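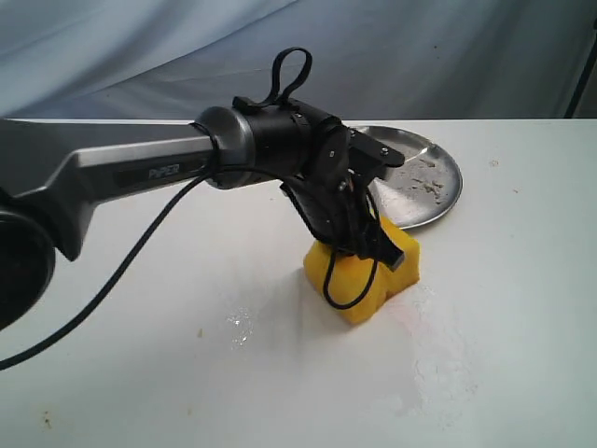
Getting a clean sponge mask for your wiping controller

If your wiping skill works beautifully for a few strokes and then lunges off toward nothing, look at your mask before you touch a single gain. I spent most of March tuning a controller that was doing exactly what it was told, and what it was told was garbage. The fix is a short chain of small steps in Sindar, and once it's in place the whole thing becomes a joy to work on!

You'll need Sindar with the vision nodes installed, a fixed camera looking across the table, a recorded session to test against, and a camera-to-base calibration you trust. I'm assuming you can already move the arm to a pose and close the gripper. No learned model here, just color, shape and a little memory.

Step 1. Replay before you run

Start the replay server on port 2444 and point the mask viewer at it:

sindar replay session_a --port 2444
sindar view mask --from localhost:2444

Please do this even if the arm is sitting right there, powered up and begging to be used. Live, you get a glimpse of the bad mask and it's gone. In replay you can step back and forth over it all afternoon. The worst moment in my own session is frame 1427, and I've stared at it so much I could draw it.

Step 2. Threshold on hue first

A yellow sponge on a white table sounds like the easiest segmentation job in the world, and it nearly is. Work in HSV. Set the hue band wide enough to take in the orange side of the sponge, where a face is in shade, then raise the saturation floor until the table drops out.

mask:
 space: hsv
 hue: [18, 38]
 sat_min: 110
 val_min: 60

Those are my values under my lights, so treat them as a starting point. Leave val_min low. If you raise it to get rid of shadows you'll lose the lower part of the sponge too, right where it meets the table, and that's the edge you want most.

Step 3. Lock your exposure and white balance

Set both by hand in the camera node. With auto white balance on, a black wrist moving into view can shift every color behind it, and your nice tight hue band slides off the sponge. (Ask me how long it took to find that one.)

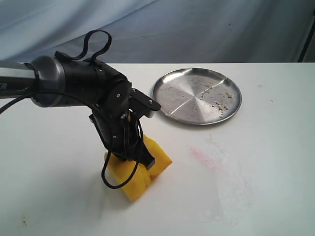 Posted by Imani Makori
June 10, 2019
Filed under: Perception, Tutorials

Step 4. Close the gap the cable makes

Gripper cables love to hang in front of the thing you're tracking. When a black loop crosses the left part of the sponge, a color threshold sees yellow, then a dark line, then yellow again. Take the largest blob at that point and you've thrown away part of the sponge, and the centroid jumps sideways. The controller chases it. There's your lunge.

Run a morphological close before you pick a blob:

clean:
 close_kernel: 9
 fill_holes: true
 keep: merge_near

A kernel of 9 bridges the cable at my camera distance. Go up in small steps and watch the outline as you do, as a big kernel will happily round off the corners and fill the notch where the finger presses in. The merge_near option is Lâm Vương's addition and I love it. It joins pieces whose edges face each other across a thin gap, so a stray bit of yellow elsewhere on the table stays out.

Tidy the cable as well, if you can do it without pulling on the wrist. Then keep the close step anyway.

Step 5. Mask out the plate

Stainless steel throws bright streaks, and they move when anything near them moves. Most are too pale to pass the saturation floor, but a reflection of the sponge itself can sneak through. I draw a static ellipse over the plate and exclude it:

ignore:
 - shape: ellipse
 name: plate

The catch is that the ellipse is fixed in the image. If the plate gets nudged, redraw it. If your job includes wiping right up to the rim, shrink the ellipse and lean harder on merge_near.

Step 6. Stop using the centroid

Now the fun part. A sponge under a gripper changes shape all the time, so its centroid wanders even when the contact patch stays put. Use the lower edge of the mask instead. Fit a line through the bottom boundary, project it onto the table plane with your calibration, and hand the midpoint to the controller.

target:
 feature: lower_edge
 plane: table
 max_jump: reject
 hold_frames: 2

With hold_frames at 2, a single bad mask is ignored and the last good target carries through. If the mask stays bad past that, the node publishes nothing and the controller should stop. Check that yours really does! Cover the lens with your hand in a slow dry run, with the other hand on the stop button.

Step 7. Add the dirt mask separately

A faint pinkish smear on a white table needs completely different settings from a bright sponge: low saturation, a narrow red hue band, lots of smoothing. Give it its own node. I tried to share one threshold between the two and got mush. Pale, powdery residue is harder still, and hue won't help you at all with white on white. Ifeanyi Okoro has been getting promising results with local contrast against a picture of the clean table, and I'll link his config when he's happy with it.

Step 8. Replay again, then go live

Run the full session through and plot the target point over time. You want a smooth path with flat spots where the tool stops. Spikes mean you should go back to step 4. When the plot looks right, run live at low speed with the stroke length cut in half, then bring it up bit by bit.

If your plot still has spikes after all that, send me the config and the frame number. I really do enjoy looking at these.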